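Culix (control software)

Culix is a software package for controlling pairs of robot arms that share one work surface. It combines a motion planner, a camera-based perception module and a task scheduler. The package is developed at Skudholm and was first released in January 2000 hours of test operation after the project began, according to its release notes, a figure that has not been independently checked. It is mostly used for sorting and tray-loading tasks with small household goods.

Design

The scheduler gives each arm a list of objects to pick and a zone in which it may move freely. Where the zones overlap, an arm must hold a lock before it enters. The developers describe this as cooperative planning. Critics have pointed out that a lock makes one arm wait for the other, and that much of the claimed cooperation consists of taking turns.

Perception relies on fixed cameras and a learned detector. Patterned wall coverings are used in some workcells to test whether the detector can ignore a busy background. Documentation calls the results "robust" without defining the word.

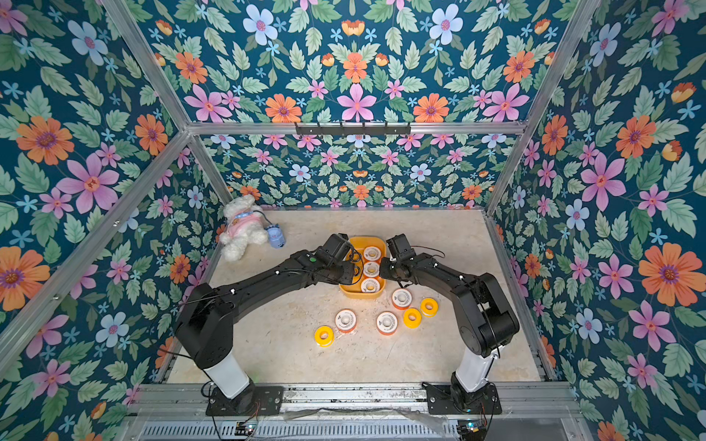 Two-arm workcell with floral wall covering and rolls of thread-seal tape, some in the tray and others on the work surface.

Evaluation

The most cited test is the Stockdale trial, which logged 3606 pick attempts on small round objects. Of these, 1825 were counted as successful. The report presents this as an advance over the earlier release, but the two versions were run with different trays and different lighting, so the comparison says little about the software itself. Attempts stopped by an operator were left out of the total, and the report does not say how many there were.

A separate group at Luvstead tried to repeat the trial with version 2 and reported frequent planner timeouts when both arms approached the same tray. The developers blamed an incorrect calibration file. The file was never published, and the disagreement remains open.

Limitations

Culix has no model of soft objects and treats them as fixed obstacles. Its collision checker does not include cables. Objects that lie close together are sometimes merged into one detection, after which the scheduler may assign a single grasp to both.

This article was last revised on Jun 21, 2018.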